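Site Visit Report: Simulation Demonstration at Joltell
Module: Introduction to Industrial Automation
Prepared by: Chinyere Chukwu and Gareth Fairclough

1. Purpose of the visit

Our group attended the Joltell open day in July as part of the module requirement to observe one working automation system. We chose the simulation session over the factory tour. It had places for 20 visitors and was led by Zdenka Dimitriou, an engineer on the Clisora project. Clisora is the in-house software Joltell uses to test arm motions before they are run on hardware.

2. What was demonstrated

The session covered a tabletop handling task built entirely in simulation. The workspace is a single table with a small set of household and block-shaped objects on it, including a slatted rack. A black arm with a gripper works over the table. The background is plain purple, with no room modeled, which according to our host keeps rendering time low.

Each run is stored as a log of joint positions and can be replayed from any viewpoint. The library held 3,708 runs on the day of the visit. We were given access to 2 views of the table, one looking down on it and one from lower down, with more of the surroundings included.

Rack task, overhead view first, then the side view:

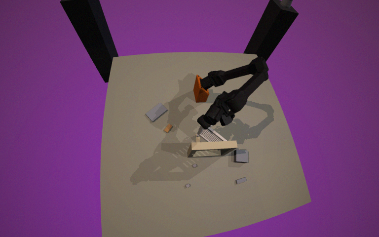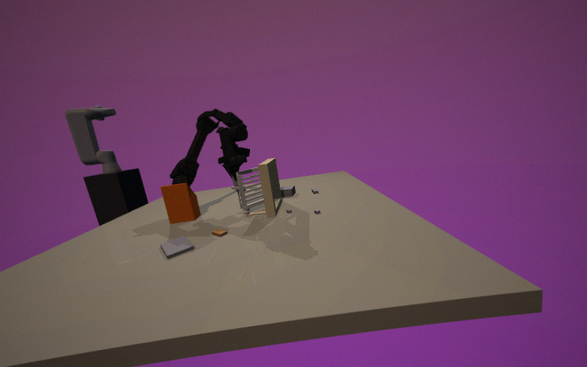 3. Observations

3.1 Viewpoint. In the overhead view the arm and its shadow cover much of the right half of the table, and the height of the gripper over the rack is hard to judge. The side view makes the tilt of the rack easy to read. It also brings in the second arm, a light gray one, folded up on its black pedestal and clear of the objects.

3.2 Shadows. The renderer computes shadows in enough detail that the bars of the rack produce a striped pattern on the table. Ineke Jacobs asked whether this affects vision software trained on the images. The answer was that lighting is varied between batches, but we were not shown the settings.

3.3 Contact. Slatted objects are costly to simulate - each bar is a separate collision shape. The physics step runs at 400 Hz for this task. We did not obtain figures for simpler objects.

4. Limitations

We did not see the same task on physical equipment, so no comparison of simulated and real motion is possible. Success rates were mentioned in the talk but not supplied in writing, and have been left out.

5. Follow-up

Ngozi Danladi has requested one joint log for the group to plot next term. The plots will be added as Appendix B.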